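Home | Talks | Notes | Print | E-mail this

Speaker notes, Gesura meetup - Ulises Salazar

Say hi, thank Skullwood for the room, then get going. My bit is the dull half of robot learning, collecting the examples. We have 1,462 so far on Swati, our tabletop set, and I've sat through way too many of them!

First slide: the kit is stuff from any kitchen. Cup, scale, squeeze bottle.

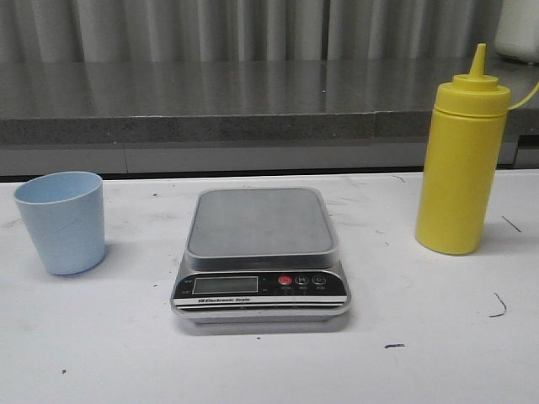
How many examples does one task need?
We stopped at 126 for the cup task and threw out four where the operator got lost halfway, so 122 went into training.

Then talk about two arms. Go slow here - people always ask who's driving. One operator runs both, and the hard part is keeping your mind on the hand you aren't looking at (I still mess this up).
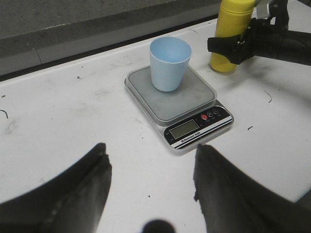

Cup on the scale, bottle in the other gripper.

Mention that we label in Drindis the same day, while we still remember what went wrong. Bad runs get a note and stay in their own folder. Show the folder, then take questions until they kick us out.

2 comments | 122 shares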